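Dreltevon project, progress report to Skondley
Work package 3: perception and grasp planning software
Reporting period ending December
Prepared by Mehrangiz Nouri; reviewed by Mahsa Shojaei

Status

Work package 3 is on schedule with one item carried over. The planner was moved to the Clada message layer in the first half of the period. The old interface is kept behind a build flag and will be removed once the logging tools no longer depend on it.

Wrist camera segmentation

The segmentation model was retrained with 1,011 labeled wrist views, against a target of 1,000 in the work plan. The added views concentrate on floor-level work near furniture, where the previous model confused cables with shadows and with grain lines in wooden boards. A fixed mask for the gripper fingers is now applied before inference. The mask is regenerated whenever the finger covering is changed, as wrapped tape alters the outline near the tips. 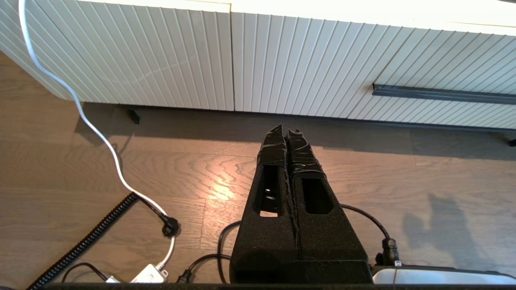 The handle detector was rewritten in the same period. It now returns a line segment with a confidence value in place of a bounding box, and the planner takes its approach direction from that segment. Long, slim handles are handled correctly in replay. Detection on overexposed fronts is still weak, and exposure control has been added to the task list for the next period.

Planning and control

Cables on the floor are treated as keep-out regions with a configurable margin. The margin defaults to the value agreed with the Zamani team. Replanning is triggered when a new region intersects the current path. The full replay suite holds 298 recorded runs and is started every Monday at 6 a.m. Five runs still fail, all with a planner timeout. The cause has been traced to duplicate regions created when one cable is segmented in several pieces. A merge step is in review.

Carried over

Closed-gripper calibration from the wrist view was due this period and moves to the next. The routine is written, but its result drifts after a controller restart and it has not been released.

Next period

Merge and test the duplicate region fix. Release the calibration routine. Remove the old planner interface. No change to the budget or staffing is requested.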